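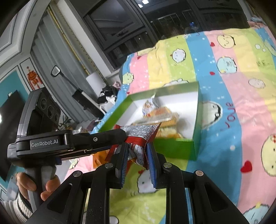
Quintana
Fiction contributor; folds own laundry

The Snack Box

The grippers were learning to tidy, which meant the rest of us had to keep making a mess.

My job at Stilevden was the bedroom. Every Monday I put the green box on the duvet, the one with the stars and the cartoon faces, and scattered snacks around it. Then the packets went back in, one pinch at a time, between two blue pads.

The red packet was the hard one. It crumpled if you looked at it. Bread behaves, a sock more or less behaves, but a snack packet has opinions about where its corners should go.

"Virkedier has one that does dishes," my sister said on the phone.

"All the dishes?"

"Cups."

"With handles?"

She went to check. There had been 2 cups in the video, it seemed, and both were plastic.

I told her ours could do a bed by spring. I had no reason to say this. By a bed I meant a bed with nobody in it, no pillows, and the blanket already flat.

That evening I went home to my own bedroom, where there were shirts on the chair and a bowl on the windowsill that had been there since July. I stood in the doorway for a while with my arms at my sides, waiting to see if anything would start.

Then I picked up the bowl - by hand, like an animal - and carried it to the sink.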